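Start | Werkstatt | Prüflisten | Planung | Kontakt

Prüfliste Handgreifer vor der Nachbestellung, mit meinen Kommentaren
Stand: August 2018, Standort Stillholm

Ich schreibe das mal so auf, wie ich es beim Durchgehen notiert habe. Léonie Renaud braucht die Liste für den Haushaltsplan, und wer in Starkthorpe die Geräte übernimmt, kann sie gleich mitbenutzen. Abgehakt heißt: selbst angefasst, selbst bewegt.

1. Schrauben an den Fingern
[x] in Ordnung
Alle nachgezogen, keine hat sich groß bewegt. Trotzdem bitte einen Satz Ersatzschrauben mitbestellen, die kosten fast nichts und fehlen immer genau dann, wenn man sie braucht.

2. Messingbuchsen
[x] in Ordnung, mit Vorbehalt
Laufen sauber, ein Gerät hat minimal Spiel. Das beobachte ich weiter. Im Juni hatten wir das schon mal notiert und es ist seitdem nicht schlimmer geworden — also kein Grund zur Panik, aber bitte einplanen!

3. Kabelführung
[ ] offen
Kabelbinder halten, nur die Schlaufe darf beim Öffnen nicht spannen. Bei zwei Geräten war sie mir zu knapp. Neu verlegen, dann nochmal prüfen.

4. Quetschstellen
[x] in Ordnung
Zwischen den Gelenkarmen kann man sich ordentlich die Haut einklemmen (fragt nicht). Hinweis in die Einweisung aufnehmen. Ein Aufkleber wäre mir lieber als noch ein Merkblatt, das keiner liest.

5. Ersatzteile und Budget
[ ] offen
Jetzt wird es spannend. Senunik will 967 Euro für den Teilesatz, Kan liegt bei glatt 1000 und packt dafür die Buchsen mit rein. Ich würde Kan nehmen, auch wegen der Lieferzeit: 15 Tage, schriftlich zugesagt. Für die Wartung hätte ich gern nochmal 1000 als eigenen Posten. Bitte nicht wieder unter »Verbrauchsmaterial« verstecken, da findet es am Jahresende kein Mensch.

6. Übungsmaterial Stoff
[x] vorhanden
Wir arbeiten gerade viel mit Mulltüchern, und die sind für die Finger eine gute Prüfung. Dünn, knittrig, rutscht gern weg. Die mit Aufdruck (Pfoten, kleine Figuren mit roten Bäckchen, »Hi«) mag ich am liebsten, da sieht man sofort, wo oben ist.

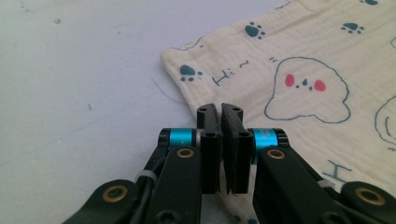 Für die Planung heißt das: lieber ein paar Tücher mehr kaufen und dafür beim Tisch sparen, eine glatte helle Fläche reicht völlig. Fusseln vorher abwischen, die landen sonst irgendwann in den Gelenken.

7. Fingerflächen
[ ] offen
Noch keine Entscheidung, ob wir weichere Auflagen wollen. Ich bin dafür, Léonie möchte erst die Preise sehen. Verstehe ich ja. Das Angebot von Kan dazu fehlt noch, ich frage nach und trage den Betrag hier ein.

Kontakt | Impressum | © Werkstatt Stillholm | Nach oben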